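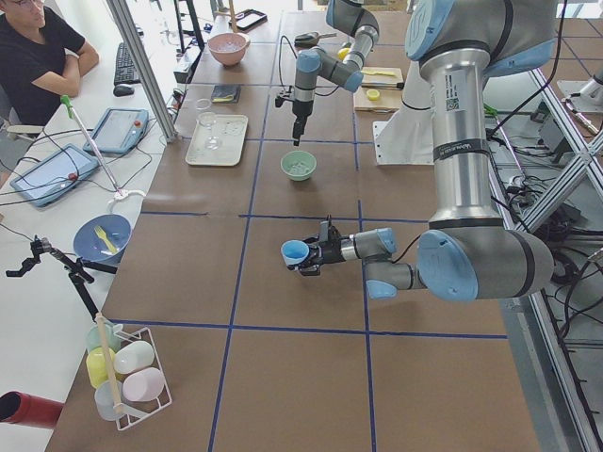 Fig. 5: Cup and bowl

Section 5. First wash

Your Clindov benchtop dishwasher has travelled a long way and smells like it. Run it empty once before trusting it with anything you eat from.

1. Push the drain hose onto the grey spigot until it clicks. If it hasn't clicked, your floor will let you know.
2. Pour 1000 mL of tap water into the side tank. The beeping stops when the tank is full. Swearing has no effect on it.
3. Select Hot (69 degrees) and press Start.
4. Leave the door shut until the light turns green, then open it a crack and go and make a cuppa.

Note: Hard water leaves a white film. Add Conero salt to the softener well, and wipe up whatever you spill, as it will pit the steel.

Caution: Never use washing-up liquid. You will get foam, then more foam, then a conversation with your landlord.

Stemware goes in the top rack only, on the Delicate programme.
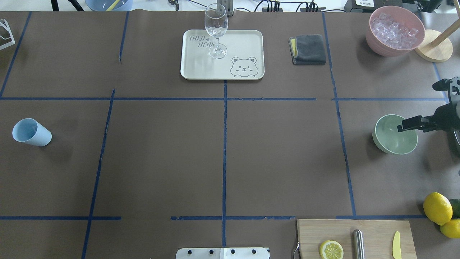

One owner wrote in to say that Delicate took so long she had finished the bottle from a mug, and could we please shorten it. We could not. Quick Rinse is in section 6, and is no good on lipstick.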